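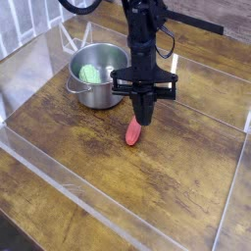 Twenty Minutes in the Rain with Rovavix

Mar 28, 2020

The first time you throw the grappling hook in Rovavix, you will miss. I missed, then I missed again, then I fell off a cathedral and landed in a fish cart, and I was grinning the whole way down. It's a platformer about climbing a flooded city floor by floor, and it has eaten every spare evening I've had since it showed up in my download queue.

You play Camenzind, a courier with one long coat and terrible luck, who has 429 letters to deliver before the water reaches the bell towers. Every letter has a real address. Some are on the way to where you're going anyway (lovely!), and some are on a balcony you can see from the opening screen and won't reach for eight hours. I have 80 of them done and I already know I'm going for the full set, which I never do. I don't even finish the collectibles in games I adore.

What keeps me at it is the swing. The hook goes out on the left trigger and the rope pays out as long as you hold it, so you can shorten it halfway through an arc and come whipping around a chimney at a silly speed. The controller gives a tiny thump when the hook bites. After a couple of nights I'd stopped looking at the rope at all and was playing by that thump, eyes already on the next ledge.

Rain changes everything, too. It rolls in for 20 minutes of game time, the slate roofs get slick, and routes you've run a dozen times suddenly want a new line. I groaned the first time it happened. Now I hear thunder and drop what I'm doing, because wet slate lets you slide, and a slide into a jump into a swing will carry you clear across the market district.

Buppha Nilsuwan wrote the music, and I'd buy it on its own. Each district has one instrument, and they stack up as you get higher, so by the time you're standing on the Gasetti Tower there's an entire band going. Stay put up there for a minute. The accordion part is worth the climb.

It has its rough spots. The camera panics indoors, especially in the pump house, where I spent one whole chase admiring the inside of a wall. The map is pretty and close to useless, with no way to mark the doors you've already tried, so I've been keeping a list on the back of an envelope. And there are only 3 save slots, which caused a small war in our house once both kids wanted a turn.

If you played Tultis, the studio's last game, you'll spot the same sense of humor in the shopkeepers, and one of them sells a hat you may remember. It costs more than everything else in the store put together. I bought it at one in the morning, wore it straight off a roof, and went back up for the letter I'd missed.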